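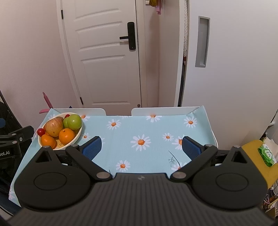
Clendale House walk-through, Partners of the Premiers exhibition, form 377. We open the doors on six former premiers' wives and one very patient husband, and I am so pleased with how the rooms have come together! The letters look wonderful in the new cases, and the speeches are up on the walls in type you can read without your glasses. Even the small table has its light blue cloth on, white daisies with orange centres, and it lifts the whole place. Please go round with this list before each opening session, tick as you go, and write in the margin if something isn't right. My comments from the first full inspection are under each item.

Inspected: August 31, 2022

1. Entry and front hall

Front doors open fully and latch back: OK
Ramp surface sound, handrail firm: OK
Mat flat at all four corners: FIX
Comment: The left back corner curls. I taped it for the day but it wants a new mat, and I'd love one a bit wider than the last. The handrail is rock solid.

Visitor limit sign in place (60 for the ground floor): OK
Comment: Finally at eye height. Thank you to whoever moved it.

2. Letters Room

Druvico cases locked, keys returned to the office: OK
Glass free of chips: OK
Case lights cool to the touch after an hour: OK
Comment: These cases are a joy. Doors close with one finger and nothing rattles when a truck goes past. Case 4 needs a second turn of the key, so give the door a gentle tug before you walk away.

Object numbers checked against register: OK
Comment: All 338 accounted for, including the school prize books and the tiny hospital fundraising badges. The badges are pinned at the back now and look terrific.
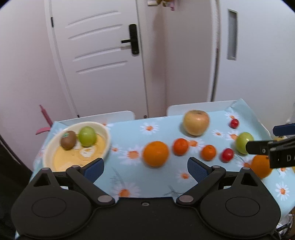
Clendale House Museum | Displays and Visitor Safety Team

3. Lana Wing (speeches and recordings)

Headphone cords off the floor: FIX
Comment: Two are long enough to trip on. Clips are ordered. Until then, loop them over the hooks and keep an eye out when school groups come in. The recording of the 1950s radio talk on libraries is the best thing in the building, so expect a cluster at that station.

Benches steady, no splinters: OK
Wall panels secure, top and bottom fixings: OK
Comment: I gave every panel a good push. Not a wobble!

Emergency light test, 90 seconds: OK

4. Ingvarsson Stair and landing

Treads clean, nosings intact: OK
Rope at landing hooked both ends: FIX
Comment: One hook is bent and the rope slips off if a child leans on it. Landing stays closed to visitors for now. It's a shame, as the portrait up there has had a beautiful clean.

5. Fire and first aid

Extinguisher tags in date: OK
Rear exit clear on both sides: OK
First aid kit sealed: NOT OK
Comment: Seal broken, burn gel and small dressings missing. Please restock and re-seal, then initial the card inside the lid.

Evacuation plan on display: OK
Comment: Shows the old cloakroom door. Still correct for exits, but a fresh print is coming.

Still to do

New front mat
Cord clips, Lana Wing
Rope hook, Ingvarsson landing
First aid restock

Next full inspection is in December, before the holiday talks. Leave completed sheets in the tray by the office phone, extension 207.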